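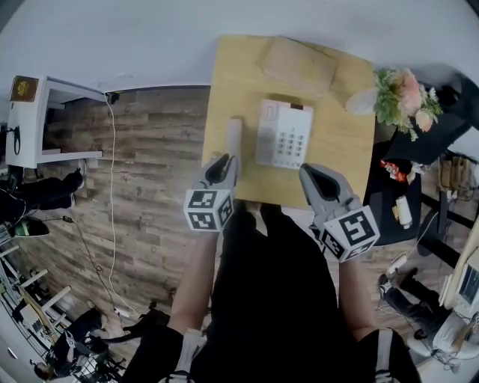
Friday, May 14, 2021
Drotley refurb, desk phone handling, demonstration recording and floor review

Continuing from the last entry. Task unchanged: white corded push-button set on the square table, handset off, handset to cradle, set to box. Hand-held grippers, left and right, marker cubes below. Nothing on the real bench yet. The Stutitz cell stays powered down until the guarding sign-off is in my hands on paper.

Counts at close:
Recorded: 257
Kept: 236
Rejected: 21

Reject reasons, from the sheet:
Marker cube lost to tracking for too long: 9
Handset dropped or regripped by hand: 5
Operator stopped mid-task: 4
File would not open: 3

The cube losses are nearly all on the left side and nearly all at the same step, when the operator rolls the wrist inward to turn the handset over. The forearm comes across and the cube faces go away from the camera. Kendra tried starting with the handset lying the other way up and the roll got smaller. She also pointed out that on the line the handset arrives whichever way it likes, so making it easy in the recordings only moves the trouble to the cell. Agreed. Keep both starting positions, log which one was used, and fix the tracking separately.

Handset grip. Two habits among operators. Some pinch the handset at the middle, lift, rotate, lower. Others take it near the earpiece end and let the other end swing down into the cradle, then press. The second is faster for a person. I don't expect it to transfer well, as it depends on feeling the far end find its seat, and the finger pads give the operator some of that through the handle while the cell gets none of it from position data alone. For now both are kept and tagged MID or END. If training on the mix goes badly, split them.

Evdokia's objection to this, recorded here at her request: END is how the bench has been taught for years, it is in the work instruction, and it was put there to stop people from dragging the handset across the keys. If we train the cell on MID and leave the people on END, the instruction no longer describes the process, and whoever covers for the cell when it is down will be doing a different job from the one it does. She wants the instruction revised before go-live or the cell held to END. I don't have an answer. Carried to the open list.

Cord. Still the worst part. An operator with two bare hands clears the cord with a spare finger and does not notice doing it. With the grippers there is no spare finger. People compensate by sliding the set toward themselves first, or by lifting the handset higher than needed. Recordings with no cord fitted are easy and look good when played back. Do not show those to Rendley as the result. Cords come off at incoming for about-to-be-scrapped sets only; everything that ships goes through the bench with a cord on it somewhere.

Boxing. Flat box stays at the far side of the table until the last step. Box erecting is out of scope for the cell, as agreed in October, and stays with a person. I wrote that down as a technical limit at the time and it should be read again as a staffing decision. See below.

Floor review

Met with the bench crew after lunch. Evdokia ran it, Kendra took questions on recording, I took questions on the cell. Notes as they came.

1. What is left of the job. Today a bench operator does the whole set: open, inspect, clean, seat handset, key test, box, label. With the cell in, the middle of that goes. The operator keeps inspection, cleaning and box erecting, and gets fault clearing on the cell. On paper this is a similar number of minutes. In practice the parts that are removed are the parts where hands know what to do and a person can talk to the next bench. What remains is looking closely at things and waiting for an alarm. Two operators said this in different words and I think they are right. I had it in the plan as "reduction in repetitive work," which is true and leaves out the other half.

2. Pace. The line is currently paced by the person. If someone is slow on cleaning they catch up on boxing. With the cell between those two steps there is no catching up; a set is either ready for infeed or it isn't. Asked whether a buffer could go before the cell. It can. There is floor space for a rack of 27 sets if the scrap cage moves back. I had sized the buffer at 12 for cell reasons only (cycle time, expected stops). Changing it to 27 costs a rack and some walking. Doing it.

3. Who records. So far demonstrators have been whoever was free. Question from the floor: are we paid at bench rate while recording, and does it count against bench output? Rate yes. Output, it turns out on checking the sheets, has been counted against them for the last two weeks, as the recording hours were booked under the Yousafzai line number and nothing told the system otherwise. Evdokia is getting this reversed. It should never have been left to the operators to spot it. New booking code from Monday.

4. What the recordings are for. Asked directly whether the recordings can be used to time people. They can; every file has a start and an end. Asked whether they will be. I said no and was asked where that was written, and it wasn't. Kendra has drafted two lines: operator names removed before files leave the recording machine, and no per-operator timing reports to be produced or requested. Evdokia to sign and post it by the bench. Until it is up, nobody is to be asked to record.

Consequence for us: with names stripped we can't trace a bad habit in the data back to a person and ask them about it. We will have to ask the whole group. I can live with that.

5. Wrists. Three operators mentioned soreness after a long run with the grippers. The weight hangs below the hand with the cube on, and the inward roll for the handset is done against it. Limits from now on: 20 minutes recording, then at least as long off, and no more than two runs per person per shift. This will slow collection. The previous arrangement was "stop when tired," and people did not.

6. Cell faults. Who clears a jam at night? Current answer is the bench operator on shift, with a call to maintenance if it repeats. There is no one on nights with access to reset the guard circuit, so a call means waiting until morning, with the buffer full and the operator back on manual. That has to be a real, equipped bench position and can't be the shelf end we drew. Kept one full manual bench in the layout. Loses the space I wanted for the second printer.

7. Grades. Fault clearing and cell setup are a grade up from bench under the site scheme. The plan assumed bench grade. Not mine to settle, but the plan carries my name, so I have marked the line as wrong and sent it to Rendley with a note.

Technical, remainder of the day

Re-ran alignment on both grippers after the session. Left was off by 2 mm in opening width, right within tolerance. The left offset might have crept in over the day or might have been there at the start; I only checked the right in the morning. Check both, before and after, and write it down both times.

The 236 kept files were copied to the shared drive and the copy verified. Rejected files kept locally, as the dropped-handset ones may be useful later as recovery examples. Kendra wants to record recovery on purpose: handset on its side, handset hanging over the table edge, handset in the cradle backward. Good idea, and closer to what the night operator will be looking at when the alarm goes. She will write the list with two people from the bench, who know the common ones better than we do.

Black clothing seems fine for tracking. One operator wears a reflective wristband and it produced a few stray detections. Ask for it off or taped over during runs.

Open

- END or MID. Decision needed from Evdokia and me before the next training run.
- Left cube visibility during wrist roll. Try an angled mount.
- Data notice signed and posted. Recording stopped until then.
- Booking code correction, two weeks back.
- Buffer rack 27, move scrap cage, redraw layout with manual bench in.
- Grade line in the plan, waiting on Rendley.
- Cord. Needs its own page.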